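01/06/2000
Homham, finds store, conservation bench

Continued with the lot from the lower fill of the shaft. Trays 2 and 3 are done, tray 13 still in its packing. Relabeled everything from tray 2 with the Bosmont numbers, as the old field labels were written in ballpoint and are going faint.

Tray 2: body sherds, coarse red ware, straw temper. Surface salts on the larger pieces. Desalinated in tap water, then deionized, changed daily. Conductivity on the last bath still higher than I want – leaving them in over January if need be. Two rims join. Held with tape for now, no adhesive until they are fully dry.

Tray 3: plaster fragments with traces of paint, blue and a brown that may have been red. Did not wet these. Dry brush only, then a test spot of consolidant on the back of the smallest piece. Slight darkening at 5 percent, none visible at 3. Will use 3.
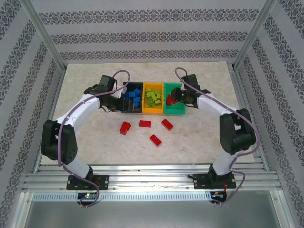 Back of the plaster has impressions of reed or matting, running one way on most pieces. Worth a raking light session before anything is boxed. Same impressions turned up at Jeris in the north chamber, but that plaster was thicker and had more gypsum in it, so I would not pair them on this alone.

Sieved the loose soil from both trays at 2 mm. Charcoal, a little bone, one faience bead, broken. Bead bagged separately with silica gel. Soil kept, up to 300 g, for the Symonenko lab – they want it unwashed and in foil, not plastic.

To do:
check RH in the cabinet, logger was reading low
order more acid-free tissue
tray 13 – lift the block with the packing on, do not unwrap from the top
ask Bosmont whether the shaft section drawing was ever inked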